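Kategorie: Datensätze / Text & Sprache / Deutsch

# Nisard: Wortschatz der Holzoberflächen

Nisard ist eine Sammlung deutschsprachiger Kurztexte zur Pflege und Ausbesserung von Möbeloberflächen. Jeder Eintrag besteht aus einer Frage oder Beobachtung aus der Werkstattpraxis, einer Antwort und einer Liste der darin vorkommenden Fachwörter. Die Sammlung ist für Wörterbucharbeit, Terminologieabgleich und Suchfunktionen gedacht. Als Reparaturanleitung ist sie nicht geprüft.

Stand dieser Fassung: 8. November. Betreuung: Noel Macapagal.

## Umfang

- 849 Einträge
- 405 Fachwörter mit Grundform und Pluralform
- 16 Sachgruppen
- 2 Dateien (`eintraege.tsv`, `woerter.tsv`), beide UTF-8, Trennzeichen Tabulator

Die Sachgruppen sind ungleich groß. Öl und Wachs machen den größten Teil aus, Beizen und Schellack folgen. Zu Lacken auf Wasserbasis gibt es bisher wenig, weil die Vorlagen überwiegend aus älteren Werkstattheften stammen.

## Herkunft

Grundlage sind die Hefte der Werkstatt Osagie, die uns als Abschrift überlassen wurden, und die Leserfragen aus dem Rundbrief Grenatance. Beide Quellen wurden getrennt erfasst. Die Spalte `quelle` enthält `O` oder `G`. Namen, Adressen und Preise sind entfernt. Wo ein Preis für das Verständnis nötig war, steht `[PREIS]`.

Die Abschriften enthielten viele regionale Bezeichnungen. Sie blieben im Text stehen und wurden in `woerter.tsv` mit der überregionalen Form verknüpft, sofern es eine gibt. »Politur« kommt in drei Bedeutungen vor: als Mittel, als Arbeitsgang und als fertige Oberfläche. Diese Bedeutungen haben eigene Nummern.
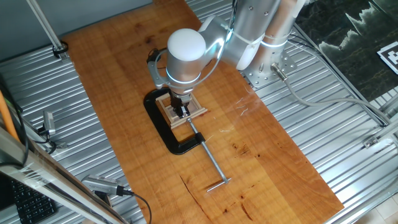
Rubrik: Holz & Oberfläche

Glanzgrade sind in den Quellen sehr unterschiedlich benannt. Wir verwenden `stumpfmatt`, `matt`, `seidenmatt`, `seidenglänzend`, `glänzend` und `hochglänzend`. Die ursprüngliche Formulierung steht unverändert in der Spalte `glanz_original`. Angaben wie »speckig« oder »wie neu« haben wir keinem Glanzgrad zugeordnet, das Feld `glanz` bleibt dort leer.

Bei Farbtönen gilt dasselbe Verfahren. »Honig«, »Cognac« und »Altkiefer« sind als Wörter erfasst, aber nicht mit Farbwerten versehen. Wer Farbwerte braucht, muss sie selbst ergänzen.

Astig, maserig, geflammt: Solche Angaben zur Zeichnung des Holzes gehören in die Gruppe `zeichnung`. Vom Text wird nicht auf die Holzart geschlossen. Nur wenn die Holzart ausdrücklich genannt ist, steht sie im Feld `holzart`.

## Felder in `eintraege.tsv`

- `id`: laufende Nummer, wird nach Löschungen nicht neu vergeben
- `quelle`: `O` oder `G`
- `gruppe`: Kürzel der Sachgruppe
- `frage`: Text der Frage oder Beobachtung
- `antwort`: Text der Antwort
- `holzart`: freier Text, oft leer
- `glanz`, `glanz_original`: siehe oben
- `woerter`: Nummern aus `woerter.tsv`, durch Semikolon getrennt

Beispiel für eine Antwort: »Dünn auftragen, Überstand nach kurzer Zeit mit einem fusselfreien Tuch abnehmen, am nächsten Tag mit feinem Vlies in Faserrichtung nacharbeiten.«

## Bekannte Mängel

Die Getrenntschreibung ist uneinheitlich, vor allem bei »Hartwachsöl« und »Hartwachs-Öl«. In der Spalte `frage` fehlen gelegentlich Satzzeichen. Die Mengenangaben wurden nicht umgerechnet und sind teils in Löffeln oder Tassen angegeben.

Einige Antworten widersprechen einander. Beim Abbeizen mit Lauge gehen die Meinungen der beiden Quellen weit auseinander, und wir haben nichts angeglichen. Ältere Antworten nennen außerdem Lösemittel, die heute anders beurteilt werden. Betroffene Einträge tragen im Feld `gruppe` den Zusatz `-alt`. Ölgetränkte Lappen können sich selbst entzünden. Viele Vorlagen erwähnen das nicht.

## Prüfung

Die Zuordnung der Wörter wurde mit dem Werkzeug Wuron vorgenommen und anschließend von Hand durchgesehen. Strittige Fälle stehen in der Spalte `anmerkung` von `woerter.tsv`. Die nächste Fassung ist für Januar vorgesehen und soll die Gruppe Leime enthalten.

## Nutzung

Weitergabe und Bearbeitung sind mit Nennung von Nisard erlaubt. Korrekturen bitte mit der `id` des Eintrags und einem Satz zur Begründung einreichen. Sammelkorrekturen nehmen wir als Tabelle mit denselben Spaltennamen entgegen.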